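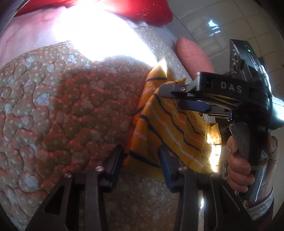

Anas Nimri

Bedroom Textiles and Daily Care: Project Report

This report considers how clothing and bedding are handled together in a sunlit bedroom with a tiled floor. The bed carried a quilted cover in muted brown and olive, a pale sheet and a red cushion or pad. A yellow striped knit garment was selected for closer study.

Knitwear requires separate treatment. Its ribbed hem holds the shape of the piece, and loose threads at that edge should be secured before laundering. 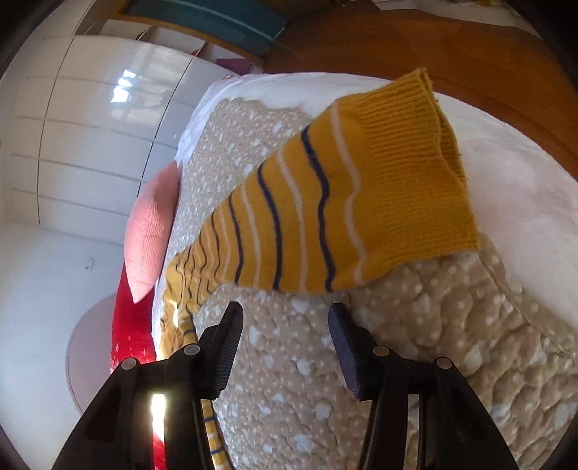 The folding guide prepared for the Purkden unit recommends 2 stages – the body is laid flat, then the hem is turned in. Strong sun may fade coloured yarn, and shaded storage is therefore advised.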